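Robot arm demo on a kitchen worktop for an open day, how would you run it?

Asked by wfontes in Robots & Automation > Shows, visits, open days
Viewed 279 times
3 answers

Hi all. Quick one, well not that quick. We've got an open day on Saturday at our place in Nurnau, doors 10 till 4, and I've been handed the kitchen corner. One arm, one worktop, public walking past. Never done one of these with actual public, only with people from other labs who are polite and stand still.

Plan so far. Arm picks something off the blue plate, brings it over, puts it on the chopping board, goes back to rest. Somebody (me) puts it back on the plate. Repeat all day. Board stays in the middle with nothing near it so people can see where the thing is meant to end up.

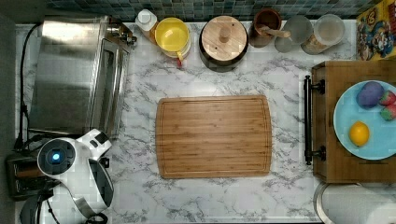

The bench from overhead. Board in the middle, plate on the right, arm bottom left.

What I'm stuck on:

- is one pick and place too boring? It takes 70 seconds start to finish at the speed I'm allowed to run with visitors in the room. Feels like ages when you're stood next to it
- do I leave the pots and jars along the back or clear them off. My colleague Hannelore says leave them, it looks like a kitchen. I say every one is a thing to get knocked
- arm is one end and plate is the other, so it has to travel right across over the board. Looks good but it's a long reach. Swap the tray to nearer the arm?
- kids. Hands. What do people do about that

There's a rope we can borrow from reception and that's about it for barriers. Bench can't move, its fixed.

Also I have a screen but no idea what to put on it. Overhead view was my first thought.
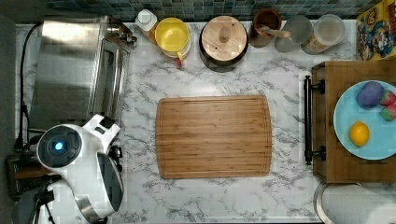
Fingers over by the near corner of the board. Overhead camera again, this is the view I'd put on the screen.

Expecting almost 4000 through the site if the weather's OK, obviously not all of them to me. Any advice before Saturday v welcome, even if it's "don't".

Washington

Answer by S. Wiegand
Marked as helpful by the person who asked

Did the same sort of thing for three years at Brusteck, bakery line not kitchen but the crowd is the crowd. In no order:

Keep the one pick. Not boring to them, it's boring to you. You'll see it all day, they'll see it twice at most. 70 seconds is a bit long though. Can you cut the pause at the end? Ours sat at rest for ages before it went again and people walked off in the gap thinking it had finished. Start the next one while they're still looking.

Start button. Let the visitor say go. Doesn't need to be a real button, you can be stood with the tablet and ask the kid to shout. Made more difference than anything else we changed. They stay to the end because it's "theirs".

Lemon first. Big, yellow, shows up against that marble and on the screen as well. Strawberries are next to each other at the far side of the plate and I bet you anything the fingers catch both. If you want strawberries do them after lunch when you know what mood it's in.

Swapping the tray: don't, I'd say. The long reach is the show. If it went from the plate straight next door to the board half of them would miss it. But test the far corner of the reach lots, with the arm as warm as it'll be at 3pm, not first thing. Ours drifted over the day. Not by much but enough to set things down with one end on the rim.

Jars. I'm with your colleague, mostly. Leave the ones right against the tiles, they're out of the way if the arm only goes plate to board. Anything glass I'd swap or empty though. Broken glass on an open day shuts you for an hour while someone finds the form.

The wooden spoon in the brown pot, turn it so the handle points at the wall. From overhead it's sticking out to the right. Long handles are what get hooked, not the pots.

Rope: put it further back than you think. Then put a line of tape on the floor in front of it. Parents read tape as "children stop here" for some reason, they don't with rope.

Screen: overhead is fine but put a title on it. Big letters, what it is doing now. PICKING UP LEMON. We left ours with no words and got asked what am I looking at by literaly everyone.

Good luck. Eat before 11, you won't get another go.

Comment from wfontes
Brilliant thank you. Shout-to-go is getting stolen. Spoon turned. Will try the afternoon thing tonight, leave it running while I do emails.

Answer by R. Hagedorn

You need a proper guard. A rope is not a guard. I would not run this with public in the room at all.

Comment from wfontes
There's a written assessment and someone signed it, speed and force are limited, I'm on the stop the whole time. The rope's just so they don't lean on the bench. But fair enough, will ask again about a screen along the front.

Comment from R. Hagedorn
Ask again then.

Answer by annelore_s

Late reply sorry, saw this last night. Nothing against the first answer, agree with nearly all of it. Only adding things about the bits round the edge, because that's where our trouble came from at Seidel when we had the school groups in.

Do you have a picture from any other side? Overhead makes everything look tidy. The people on the day are looking across it, not down on it.

Comment from wfontes
Yes, one from the plate side, looking over towards the oven. Bit cluttered I know. 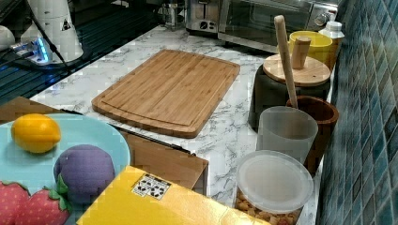
Looking across to the toaster oven. Toy fruit and the boxes at the front, base of the arm top left.

Comment from annelore_s

Right, ok that helps a lot. So:

Boxes at the front. The open cardboard one and the yellow one. If visitors are going to be anywhere this side they're looking over a pile of cardboard at the board you want them to see. Under the bench or gone. Same for the measuring cup if you aren't using it, and the tub of chickpeas, or whatever they are. A tub with a lid WILL be opened by a four year old. Ask me about dried peas and a lift shaft.

Power strip by the base. Bright blue light on it, right where everybody will be looking anyway, and plugs sticking up. Kids go for lights. Can it go underneath, or round the back? If not then a box over it with a slot for the leads, just make sure it can breathe. Label the one plug that must not come out. Our cleaner unplugged the arm at quarter to nine on the day, not her fault, no label on it.

The black cable that goes down over the dark surface. Tape it or clip it. Black on shiny black, you won't see it yourself by the afternoon never mind them. If it's the arm's own then leave enough slack for full reach and check that first, THEN tape.

Toaster oven door and that shiny dark bit: both throw reflections. Depends where your lights are. We had a steel tray that bounced the ceiling lights straight into the camera and the software lost the plate every time the sun came round. Tea towel over it fixed it. Check at the actual time of day, ours only went wrong from about two.

Spare fruit. Toys are good, use toys, but get doubles. Lemons went home in pockets. We had a bag of spares in the drawer and got through most of it. Wisell do a bag of play food that's near enough the same size but check the fingers close on it first, the plush sort squash and the hard sort slip so they don't behave the same.

Last thing is a mat under the plate, something grippy, if it can slide on that tray. Ours walked a tiny bit every time it got nudged, and after lunch it was grabbing at air. We'd marked nothing so had to guess where the plate used to be. Pencil mark, bit of masking tape, anything.

Comment from wfontes
Boxes are going. Strip moves tomorrow if I can find a longer lead. Plate has masking tape round it as of ten minutes ago. What happened with the peas?

Comment from annelore_s
2804 of them in the bottom of the shaft. The engineer put the number on the invoice, I think out of spite.

Comment from S. Wiegand
Seconding spares. And the label on the plug, should of said that one myself.

Comment from hpetersen
So I was right about the jars?

Comment from wfontes
Mostly. The glass ones are being swapped.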